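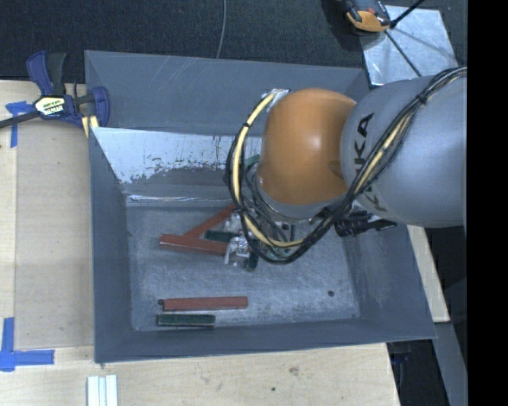
The grey metal bin, seen from above. Scratches on the far wall, scuffing across the floor.

Ratard deep parts bin, painted steel, large size

Bought as one of 3 to replace folded-sheet tubs from Pemico, which had begun to split at the corner welds. Ours is the open-topped version without lid or divider rails. It has been in use since December, mostly for small castings and turned blanks, with an occasional load of offcuts.

Construction

The walls are tall and slope outwards towards the rim, so parts slide down to the floor and do not bridge across the corners. Our old tubs had vertical sides and the last few pieces always sat tight against them. Empty weight is higher than I expected. Two people are needed to lift it on to a stand, and the handles supplied are too narrow for a gloved hand.

Welds were tidy on two of the bins. The third had spatter along one inside seam, which I took off with a flap disc in a few minutes. Ratard offered a partial refund when I wrote to them and I accepted it.

Finish

The weak point. The paint on the walls is hard enough but thin, and it marks. The far wall has picked up faint pale diagonal scratches near the top. The floor is brushed metal with a great many fine scuffs and some cloudy lighter patches. None of this affects use. If you store anything with a cosmetic surface, fit a mat. I tried a Gumgate rubber sheet cut to size and it stayed flat without adhesive, although fine swarf collects under the edges and it has to come out for cleaning.

The bright surfaces also throw back a lot of light. Under our overhead fittings the sloping metal below the far wall goes nearly white, and small bright parts are hard to pick out against it. Moving the bin about 50 cm along the bench helped. A matt finish would be better and I have asked for one.

Price and alternatives

We paid 192 each, delivery included. The nearest Barrera bin was 251 with thicker paint and a drain plug – worth the difference if you handle oily parts, hard to justify if you don't.

For: wall angle, stiffness, price.
Against: thin paint, glare, poor handles.

Four out of five. I would order the same size again, with the mat added from the start.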